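Can a Machine Put the Laundry Away Yet?

Readers of this blog have asked when a household robot will be ready for ordinary chores. My position remains cautious. Machines have handled repeated work in factories for decades, where every part arrives in the same place and at the same angle. A home offers no such order, and laundry is the clearest case.

Cloth has no fixed shape. A shirt dropped twice will land in two different ways, and a machine must find an edge or a fold it can hold before the task can begin. My colleague Ehsan Satti at Paracha regards the clothes basket as a fairer test than any assembly line, and I am inclined to agree.

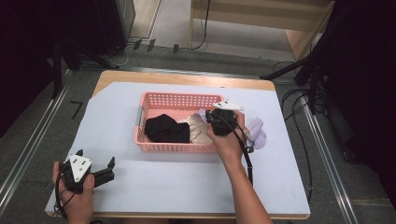

Much of the present effort goes into learning from people. A person does the chore by hand through a pair of grippers, and the recorded motion becomes material for training. The method is slow – Danish Mughal estimates that 200 good examples of a single task are the least one should accept – but it captures small corrections that are hard to write down as rules.

In April I reviewed the notes from our own Saltus trials. Of 101 attempts to move one garment into a basket, 30 required a person to step in. That rate would be unacceptable on a shop floor and tiresome in a home.

I would therefore advise families and small firms to wait before spending money. Sorting and carrying may come within reach first. Folding a fitted sheet will take considerably longer, and I have set no date for it.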